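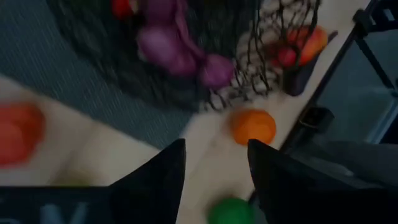
Océane Zacharias
Workshop lead, Tremer shared workshop

February 2, 2020

Wrist camera and gripper, continued. Working from the small camera only today, with the overhead one unplugged, to find out how much the arm can manage from the wrist view.

Table as it stands: orange ball between the fingertips, green ball lower down and closer in, netting with the purple produce behind. The orange ball is the target. The green one is the awkward one, as only the top of it shows at the bottom of the view and the detector drops it whenever the fingers come together. It then tries to plan a path straight over it. I have put in a rule that an object lost at the bottom edge is kept in the list for 2 seconds before it is cleared. Crude, but it stopped the arm changing its mind halfway down.

Blur is the larger problem. Anything further back smears while the wrist is turning: carpet, net, the purple things. The two balls near the fingers stay fairly sharp. Exposure was on automatic and the room is dim, so the camera was picking long times. Fixed it by hand and raised the gain. Noise is worse, edges are better. The Chaudhry lamp is still on the other bench and I would like it back.

Netting. The detector treats each gap in the black mesh as a separate small object if the colour behind it is strong enough. One purple item came out as a cluster. Tried closing the mask with a bigger kernel, which joins the pieces but also joins neighbours that touch. Left it at the smaller size for now and masked off the upper part of the view for ball picks. The mask has to come off again before we try anything inside the net.

Fingers. The new pair is printed to the Stemine drawing, with the tips brought to a blunt point. Grip on the ball is on a small patch and I don't trust it off centre. Ran 55 closes on the bench with no arm motion, ball placed by hand each time. It rolled out forward on three of them, all with the ball sitting too near the tips. Moved the closing point deeper by 3 mm in the config. Not yet repeated with the arm moving.

Servo current at full close is higher than with the old fingers. Possibly the left one rubs at the base. Take it off and look at the pivot before doing anything cleverer.

Software: the Promum driver still drops the connection if the camera is started before the arm. Start order is arm, wait for the ready line, camera. I have written this on the tape by the switch as well. Log for today is run 119. Ignore the first part of it, the hand-eye calibration was the old one — I had loaded the July file by mistake and every approach landed to the right.

Keep the wrist turn slow near the black metal frame at the side of the table. There is a small bracket on it close to where the orange ball sits, and the right finger swings wide on the way out. I have added a keep-out box for the frame, but it does not cover the bracket yet.

To do:
Pivot on the left finger.
Extend the keep-out box.
Repeat the closes with the arm moving, new closing point.
Foam tape on the fingertips, one side first, and compare.
Get the lamp.

Config is saved under today's run number. Please don't overwrite it, copy it and change the copy.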